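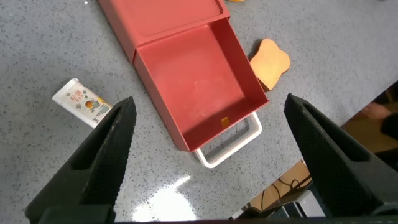 Wimilex wrist camera kit, four months in: does the "wrist only" recipe hold up?

Posted October 13, 2025

I bought the Wimilex kit in June because I'd read the method write-up that comes with it and got a little too excited. The claim is simple enough. You mount one small camera at the gripper, you collect a pile of demonstrations by hand, and you train a policy that never gets to see the room from overhead. No second camera on a pole, no calibration between views. I've lost whole weekends to calibration, so yes, I was an easy sale!

In the box you get the camera, a bracket, a pair of textured fingers, a short cable and a license for Zinier, the training software. The bracket is great. The cable is too short for any arm I've ever owned and I replaced it the first night.

The task I cared about was drawers. I have a coral-red plastic organizer with a white looped handle, and I wanted the arm to hook the handle, pull the drawer out partway, put something in and push it shut. It sounds dull, but drawers are where my old two-camera setup used to fall apart. From overhead the arm covers the handle right when you need to see it. From the wrist you get the drawer, the handle and both fingertips in one view, and the policy can line them up against each other. I think that's most of why the method works, and the write-up says more or less the same thing in much longer words.

So, results. I recorded 1,000 demonstrations on the countertop, moving the organizer and changing what was lying near it. A carton on its side, the bread-slice thing, whatever was in reach. Then I trained overnight with the default settings and ran my tests in the morning. Opening the drawer was the big win. It hooks the handle from angles I never showed it, and when it misses it backs off and tries again, which my old policy never once did. I grinned like an idiot the first time.

Placing things is shakier. The bread slice goes in fine if it's lying flat and clear of the drawer. Lean it up against the drawer wall and the policy gets confused about which edge belongs to what, and it tends to nudge the whole organizer sideways. Closing is hit or miss too. With the fingers pressed up to the drawer front the camera loses most of the view, and you can tell it's guessing.

Glare was my other headache. My counter is glossy and speckled, and a bright reflection between the fingers makes the policy slow down and hover. The Abdelaziz augmentation (it's a checkbox in Zinier, off by default for some reason) paints random bright patches over the training pictures. Turn it on! It made a bigger difference for me than going up to almost 3,000 demonstrations did, and it cost me one retraining run instead of a month of evenings.

I also tried the Stusico kit for a couple of weeks. Nicer fingers, better cable, and their recipe wants a second fixed camera, so you're back to calibrating. It closed drawers more reliably. It was worse at everything once I bumped the table, and I bump the table a lot.

Things I'd fix: the cable, obviously. The software crashes if you rename a task halfway through recording. The manual has 7 pages on the bracket and a single paragraph on how to vary your scenes, and that paragraph is the part you need. Also, please let me delete a bad demonstration without scrolling through the entire list.

I'm keeping it. If your jobs are grabbing and pulling in a messy spot, the method is the real deal and the kit is a decent way to get at it. If you need careful placing or clean closing, I'd wait for the next version or borrow one first.

4 out of 5 for the method, 3 out of 5 for the stuff in the box.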